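Kit de muñeca Zarkia: dedos largos, soporte de cámara y mazo de cables

Disponible por encargo. 42 euros el juego para una muñeca, gastos de envío aparte.

¡Por fin le hago página propia! Hasta ahora el kit vivía en un hilo larguísimo del foro de Votari, mezclado con mis preguntas de cuando no sabía ni crimpar un conector, y cada vez que alguien quería uno había que mandarle a buscar el mensaje bueno. Soy Benjamín, monto un robot de dos brazos entre el salón de casa y el taller compartido, y todo lo que vendo aquí lo uso en el mío. La tarea que me tiene secuestrado desde hace meses es la colada: ropa, cesto, sofá, y vuelta a empezar.

Los dos brazos, a vueltas con la tela roja: 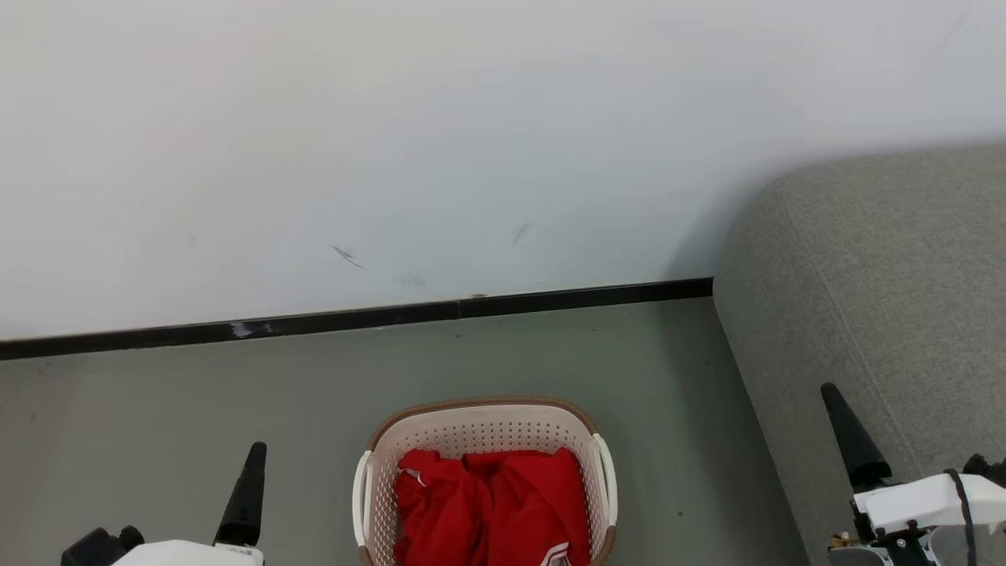
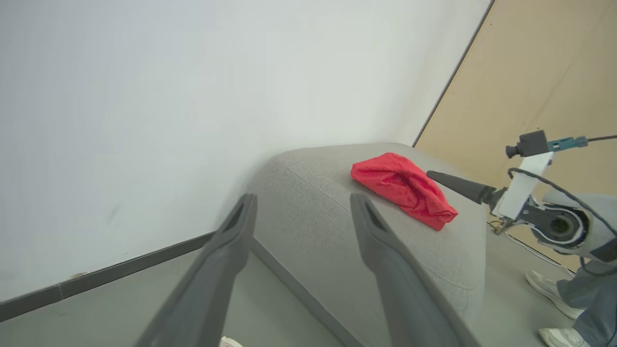
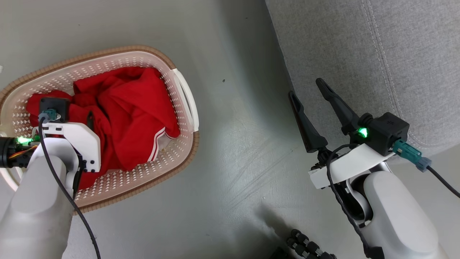

Y de ahí salió casi todo el diseño, de pelearme con la ropa. Con piezas duras es otra historia: un taco de madera lo agarras por dos caras y se acabó. Una sudadera se dobla, se escurre, se mete entre los dedos y, si el dedo es corto y gordo, acabas empujándola en vez de pellizcarla. Mis primeros dedos eran unos bloques preciosos (bueno, a mí me lo parecían) que no entraban en un pliegue ni queriendo. Los afilé, los alargué, me pasé de finos, partí unos cuantos y me quedé en el punto en que están ahora, que es la versión que se vende.

Qué viene en la bolsa

- Un par de dedos largos, de perfil afinado, en negro mate.
- Soporte de cámara para la muñeca, en blanco.
- Abrazadera curva para fijar el soporte.
- Cable de señal de 600 mm, ya crimpado por los dos lados.
- Tornillería, con repuestos, que se caen debajo del sofá y no vuelven.
- Una hoja con el montaje, que hice yo y luego reescribió Ailbhe entera.

La cámara NO va incluida. La pinza tampoco, y lo pongo en mayúsculas mentales porque me lo preguntan cada semana. El kit sustituye los dedos de serie y añade el soporte; el motor, la base de la pinza y el brazo los pones tú.

Los dedos

Van impresos tumbados, con las capas a lo largo. Si los imprimes de pie por tu cuenta (los archivos los paso a quien compra el kit, basta con pedirlos) se te van a abrir por la mitad al primer golpe contra la mesa. Cerca de la punta hay un rebaje donde cabe una tira de goma fina. Yo llevo una temporada sin goma porque con tela gruesa me va mejor el plástico pelado, pero para camisetas finas la echo de menos. La tira no viene en la bolsa; cualquier retal de cámara de bicicleta sirve, cortado con cuidado y pegado con cianoacrilato.

Lo que tenéis que mirar antes de pedir es la distancia entre los agujeros de la base: son 21 mm de centro a centro. Si tu pinza lleva otra medida, escríbeme y vemos si se puede retocar el archivo, que a veces se puede y a veces no queda carne donde meter el tornillo.

El soporte de cámara

Aquí es donde más vueltas he dado. Al principio tenía la cámara demasiado adelantada y los dedos me tapaban media imagen; luego la eché tan atrás que cada giro de muñeca terminaba con un golpe contra el antebrazo. El soporte de ahora lleva dos ranuras para corregir la altura y un poco el ángulo. Mi consejo: aprieta a mano, abre y cierra la pinza con el vídeo en marcha y no metas la llave hasta que veas las dos puntas en la imagen cuando está cerrada.

Yo grabo la cámara de muñeca a 848 píxeles de ancho y me sobra. Probé con más y el ordenador viejo que tengo dedicado a esto se arrastraba, sobre todo con los dos brazos y la cámara de cabeza a la vez. Si tu máquina aguanta, adelante, el soporte no tiene nada que decir al respecto.

Los agujeros del soporte están pensados para módulos pequeños de placa cuadrada. Si el tuyo tiene la óptica muy larga, mide antes hasta dónde sobresale. Una compradora me avisó en agosto de que el suyo rozaba con la abrazadera y desde entonces el soporte lleva una esquina recortada que no tenía.

El cable, ese enemigo

A ver, esto no es glamuroso pero me ha dado más disgustos que los motores. Deja siempre un bucle generoso en la muñeca. Generoso de verdad, que parezca que sobra. Gira la articulación hasta los dos topes con el robot apagado y mira si el cable tira del conector; si tira, todavía falta bucle. Yo lo sujeto con velcro y no con brida, porque lo desmonto cada dos por tres, y así no ando con los alicates de corte a un milímetro de un cable bueno (sí, corté uno bueno, y sí, era domingo y estaba todo cerrado).

Si vas a montar dos muñecas, pide dos kits y dímelo en la nota: te mando los cables marcados para izquierda y derecha. Por dentro son iguales, pero cuando tienes ocho cosas enchufadas se agradece muchísimo.

Montaje

Te lleva una tarde tranquila por brazo si es la primera vez. Con el robot sin corriente, quita los dedos de serie y guárdalos, por favor, que luego hacen falta para comparar. Monta los nuevos con la pinza abierta. Después la abrazadera, luego el soporte, luego la cámara, y el cable lo último. Al encender, recalibra el cierre: estos dedos se tocan antes que los originales y, si el programa se cree que aún queda recorrido, el motor se queda empujando y se calienta. Baja el límite de fuerza para las primeras pruebas y ve subiendo.

Ailbhe Mac Giolla, con quien comparto banco en el taller Gilmartin, le ha puesto el kit a un brazo suyo que no se parece en nada al mío. Tuvo que limar un poco la abrazadera y aparte de eso entró a la primera. Ella recoge piezas de tablero y dice que para eso los dedos le sobran de largo, así que si lo tuyo son cosas rígidas y pesadas igual te conviene esperar a la versión corta, que está a medio dibujar.

Cosas que no hace

No es un kit para levantar peso. Con ropa, trapos, bolsas vacías y cosas así va de maravilla, pero si lo usas de palanca se parte, y lo he comprobado más de una vez. Las puntas se desgastan contra superficies ásperas y conviene echarles un vistazo de vez en cuando. Y tampoco te va a doblar la colada solo, ¿eh? Al mío todavía le cuesta soltar la prenda cuando se engancha en el borde del cesto, y ahí estoy, grabando demostraciones y cambiando el ángulo de llegada. Eso ya es cosa del programa y va en otra página, cuando me atreva a ordenar mis notas.

Recambios y opciones

- Par de dedos sueltos: disponible siempre, suelo tener hechos.
- Soporte suelto, sin abrazadera: disponible.
- Cable suelto, misma longitud que el del kit: disponible.
- Otro color: lo que tenga en la bobina en ese momento, pregunta.
- Adaptador para la base Nostton: en pruebas, de momento no lo vendo.

Pedidos

Escríbeme por el formulario con el modelo de tu pinza, la medida entre agujeros y una foto de la muñeca si puedes, que con la foto me ahorro la mitad de las preguntas. Imprimo por tandas, así que si no hay existencias te apunto para la siguiente y no pagas nada hasta que esté listo. También se puede recoger en mano en el taller, por las tardes, avisando antes para que no esté yo con medio brazo desmontado encima de la mesa.

Si una pieza llega rota o torcida te mando otra, me basta con una foto. Y si la rompes tú probando una burrada, cuéntame qué burrada era, que me sirve para la próxima versión.

Benjamín Bustos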